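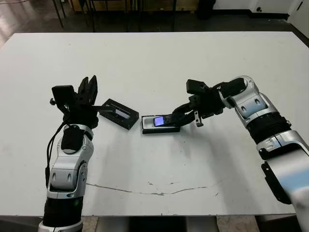 Two arms and two small black holders on the white table.

New in the library: a guide to plumbing at home

The Estham members' library has taken two copies of Plumbing the Older House by Friederike Reinholz, published by Sivley. It covers the jobs most of us end up facing sooner or later: changing a tap washer, replacing a ball valve, clearing a trap and bleeding radiators.

The first chapter deals with finding your stopcock and checking that it turns. Reinholz suggests doing this before you buy any tools - sound advice, as plenty of them seize up after years of being left alone. There are nearly 20 pages on joining copper to plastic pipe, with drawings of each type of fitting.

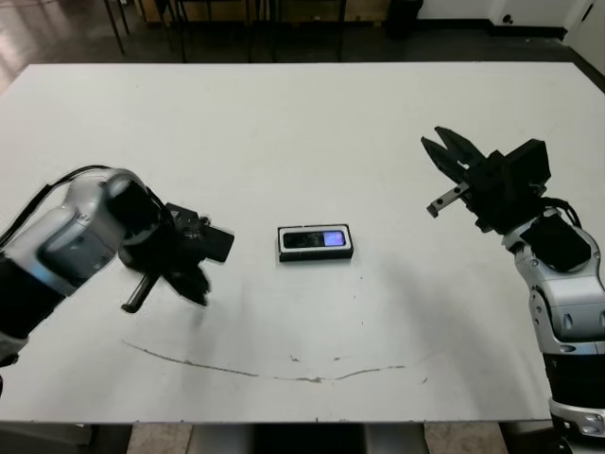 Page last changed: February, 2 pm

The chapter on lead pipe is short and mostly tells you when to call a plumber. Gas work is left out altogether. Readers with combi boilers may find the heating section thin, and the index could be better.

Jana Buschmann has also passed on her copy of the Janssen book on bathroom tiling, which is now on the same shelf. Loans are for two weeks and can be renewed once if no one else has asked for the book. Please write your name in the loans folder when you take one home.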